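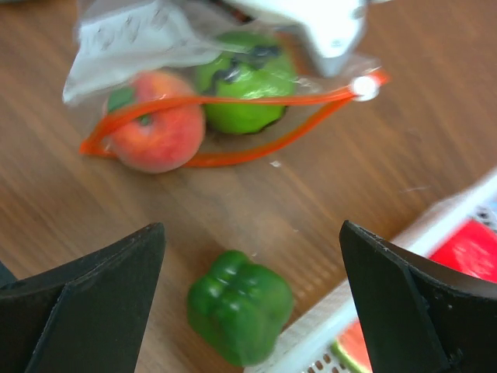
How do you teach a robot to pick up a capsicum?

Slowly, and with snacks.

Gwendolyn Park and Reginald Hutchins are building a robot arm at the Ridgeway shared workshop. They named it Primine, and it has a small camera near its gripper. You have eyes in your head. Primine sees from its wrist, a bit like having an eyeball on your watch.

A gripper is a robot's hand. Primine's has two fingers, both black, with no thumb and no manners. To grab something, the computer has to work out three things: where it is, how wide to open, and when to stop squeezing. Your brain does all that while you're thinking about lunch.

A capsicum is lumpy but keeps its shape. Plastic bags are much ruder. They crinkle, they shine, and they change shape the moment you touch them. To a camera, a shiny fold can look like the edge of something solid, so the robot may reach for a bit of glare.

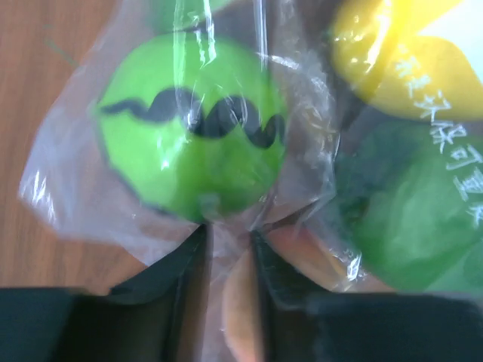 Green ball with a moustache, in its bag, just above the gripper fingers.

Gwendolyn's rule is 20 tries before anyone changes the program. Reginald's rule is that whoever drops the peach buys the next one. He has bought several.

Try it yourself: use two wooden spoons as your fingers, shut one eye and pick up a bag with a lime in it. Ask before you borrow the lime.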